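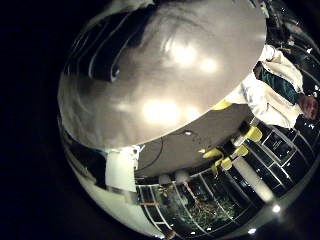

Wrist camera view: a black cable, the yellow fittings on the white pole, and the windows behind.

Griltell: student robot club, wrist camera set

Hello, and thanks for looking in! Griltell is our after-hours robot club, and this is the README for the pictures we collected over the spring term and finally tidied up in August. I'm Uldis Kairys. I look after the files, so if something is missing or has a silly name, that's me, and please do write and grumble.

What's in the folder

There are 933 stills, all from the little camera at the wrist. They're sorted into 20 sessions, one folder each, and every folder has a text file called notes with whatever we remembered to type in before going home. Some notes run to a page. Session 6 just says "better than last time", which I wrote myself and can't explain any more.

We had three jobs on the go and gave them names, mostly so we could shout across the room:

Storia is reaching towards a thing and stopping short of it. Most of the stills come from here.
Altico is picking up and putting down, with foam blocks and a few plastic cups.
Dzene is following a cable along by eye, and it's the one we argue about. It has the fewest stills and the longest notes.

If you only want a taste, start with Storia, session 5. It's small and the notes are decent (I wasn't the one writing them).

About the lens

It's a very wide lens, so you get a round picture with black at the edges, and straight things come out bent. Window frames turn into arcs and people tip over sideways. We left all of that in. We did try flattening the stills once and lost so much round the rim that we went back to the originals, but the script is still in the tools folder if you fancy a go. It's slow and it wants a lot of memory.

Shiny grey surfaces close to the lens pick up the lights, and in plenty of stills they fill a good part of the view. Our first attempt at spotting the cups kept choosing bright reflections instead, with great confidence! If you're training anything on these, look through the shiny ones by hand first. I've put a list of the worst offenders in glare.txt, though I gave up partway through session 14, so treat it as a start.

Labels

Storia and Altico have boxes drawn round the target object. Dzene has a line traced along the cable, done with a mouse late in the evening, and it does wander a bit. Things in the background aren't labelled at all, so windows, lamps and people are all yours to ignore.

Using it

Anyone in the club can use the lot for coursework. If you're from outside, drop us a line first and tell us what you're making, we like hearing about it. Please don't try to work out who anybody is.

Still to do

Finish glare.txt. Redo the cable lines in the last two Dzene sessions. Rename the folder called new_new_final, which has nothing new in it. Someone also promised a proper loading script in place of my copy-and-paste instructions, and there's a half-finished one in tools that opens the stills fine but skips the notes.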